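Titel notebook – simulation side
Saturday, Pawłowska building, upstairs room

Started at 9, windows open, Kenix box already humming. Good day. I'm writing this up while it's fresh so the arm people can catch up before next week, and so I can find the settings again when I inevitably forget them.

Where we were last time: the sink task loaded, the controller talked to it, and every run ended with the gripper parked against the faucet. We blamed the planner for that, and the planner was innocent. The faucet in the kitchen model had a collision shape left over from an older version with a shorter spout, so the planner believed there was free air where there was pipe. The new shape follows the base, the lever and the spout. It took most of the morning to find and a very short time to fix. I did a lap of the corridor.

For anyone joining late, the task for the Liledov round is clearing a sink. Food and a plate are in the basin, food has to end up on the dish behind the sink, the plate can stay or be lifted out for extra points. The layout is shuffled on each reset: which foods, where they land, what junk is lying on the counter. The counter junk doesn't score but knocking it around costs points, and it's in the way on nearly every approach from behind.

Settings that worked, copy these and don't improvise:
- drop height for the shuffled objects: low setting, the one marked "gentle"
- settle time before the controller gets control: the long one
- basin friction: back to default (my "realistic" value made everything skate)
- hand camera: on, wide
- granite texture: keep it. It's ugly for the segmenter and that's why we want it

On the last point, we had a long argument over lunch about whether to swap the counter for plain gray while we get the grasping right. I was for it until I watched the segmenter outlines on the speckled counter. It picks up brown flecks and calls them crumbs, or bread, with total confidence, and then the arm heads off to pick up a patch of stone. If we train on gray we'll just meet that problem at the competition. So the speckles stay, and we got to see the arm try to collect a countertop, which was great.

The hard case of the day is food right up against the front wall of the basin. From the hand's starting position the wall hides most of it, the planner gets a sliver of tan and brown to work with, and it has to decide whether to lean over for a better look or just go in. The current policy just goes in. A red round thing squeezed between the plate rim and the side of the basin is nearly as bad, with no room for a finger on one side. Both came up on the same reset, with a dark green bottle lying on the counter behind for good measure:

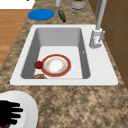

Comment written underneath, later the same afternoon: could the look-over be its own skill instead of something we bolt onto the grasp? We did this for the drawer task and it got much easier to debug, and you could tell at once if the arm had failed to see or failed to grab. Costs a bit of time per run, but the Liledov rules don't score speed until the second stage. Also please log the seed on every reset, the drawer people lost a whole week to that.

Yes to both. I went and split it right after reading that. There's now a "peek" step that lifts the hand, tilts it over the front wall, takes one picture and hands over to the grasp. It's crude. The tilt is a fixed angle and it peeks even when everything is in plain view, so it looks a bit nosy. But the change in the logs is lovely. Before, a bad run was one long lump of motion with a failure flag at the end. After, I can scroll to the peek, see what the segmenter thought it had, and know which half to be annoyed at.

Seed logging is in too. The seed goes in the run name, first field. If you have old scripts that sort by run name they'll now sort by seed, sorry.

Numbers, for the record. The demo set we inherited has 2,458 runs in it. After throwing out the ones recorded with the old faucet shape where the hand passes straight through the spout, we should still be above 2,000, which is the minimum I'd want for retraining. The filter is running on the Kenix box now. Please don't reboot it, there's a sticky note on the lid, the sticky note is serious.

Success on the easy layouts (one food item, nothing touching it) was 60 percent by the end of the afternoon. Last time it was zero! I know easy layouts are easy. I'm still putting it on the whiteboard.

What the failures look like, from scrubbing through them one after another:

The plate rim. The fingers come down on the rim instead of next to it, the plate tips, the food slides under. The planner treats the plate as a flat disk, and the rim has some rise to it. Need a better shape here as well, same lesson as the faucet. I think we should go through every object in the kitchen set and check its collision shape against what's drawn. Boring job, very good for a Saturday with music on.

Lumpy things. Anything round gets centered by the fingers as they close, which is a gift. The brown lumps don't help us like that. They turn as the fingers close and pop out sideways. A slower close helps a little. I tried a firmer one and shot a piece of bread across the kitchen floor, where it remained. The physics engine has no opinion about dignity.

Way out. Going in from above is fine now, but the hand likes to leave toward the back right, and that's faucet country. The planner respects the pipe these days, so there's no crash, it just stops and thinks for ages and then times out. Adding a waypoint straight up over the middle of the basin before it turns anywhere should cure most of it. The awkward bit is that the fingers spread wide when they open, and with the hand over the back edge one of them is already most of the way to the faucet. Half-closing them for the travel back is an idea I want to test first thing.

The delivery side is in much better shape than I expected. The blue dish behind the sink is a generous target, and two items fit on it side by side without the second one shoving the first. Placing is scored by whether the thing is resting on the dish at the end of the run, so we don't need to be neat. I'd like us to be neat anyway.

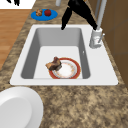 The release height still needs work, though. At the moment the hand opens as soon as the item is over the dish, from whatever height it happens to be at, and round things bounce. I've put in a slow lowering move that ends when the contact reading jumps. The reading is noisy in the sim (it will be worse on the real arm, says everyone who has touched the real arm), so I average a few samples before believing it. First tries look promising. I only had time to run it on the easy layouts.

A thing I enjoyed: two of the first-years had never opened the simulator before today. By mid-afternoon they had written a little replay viewer that plays the hand view and the overhead view side by side with the planner's intended path drawn on top. I've been wanting that since the fall. It's in the shared folder under tools, it has a scrub bar and everything, and it makes it really obvious when the path and the hand part company. Use it. Tell them it's good, because it is.

Another thing, less fun: the overhead view and the hand view disagree slightly about where the back edge of the basin is. Small offset, always the same direction. I suspect the mount transform was typed in by hand at some point and a digit went missing. It doesn't matter for the big items. For the small red one in the corner it's the difference between a grasp and a poke. Marked it in the code with a comment so nobody "fixes" it in two places at once.

Questions I don't have answers to yet:
- Should the plate come out first or last? First clears the basin and makes everything easier to reach, but anything leaning on it will move. Last is safer and slower.
- Does knocking a bottle that's already lying down count as a penalty? The Liledov rules say "displaced". Displaced by how much? Someone please write to them and ask.
- Can we reuse the peek for the counter, to spot a clear lane behind the sink before the hand goes back there?

I lean toward plate last, for what it's worth. The arm team will say first, and then we'll have a nice loud meeting.

To do before the next session:
- finish the filter run, check the count, retrain overnight
- collision shapes: plate, blue dish, bottle, bread, in that order
- waypoint over the basin plus half-closed fingers on the way out
- make the peek skip itself when nothing is hidden
- check the mount transform against the original drawing
- buy a longer network cable, the current one is a trip hazard and I'm the one who tripped

Left the easy-layout runs looping on the second machine with the lowering move switched on. Logs are going to the Titel folder, subfolder "sink_gentle". Lights off, window shut, key back on the hook.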